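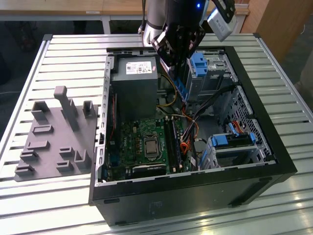 My uncle's old desktop held 3185 family photos, and I finally spent an October weekend going through them (well, most of them – I kept stopping to call my mother!). There were six whole folders from the summer we rented the cabin in Drustcombe, and I had completely forgotten the yellow canoe and the rain that kept us inside playing cards till midnight.

I've been renaming everything by year and place, which is slow going, but I find I don't mind one bit. My cousin wants 90 of them printed for Grandma's album, and so far we've agreed on the canoe and not much else. More soon, once I've had some sleep.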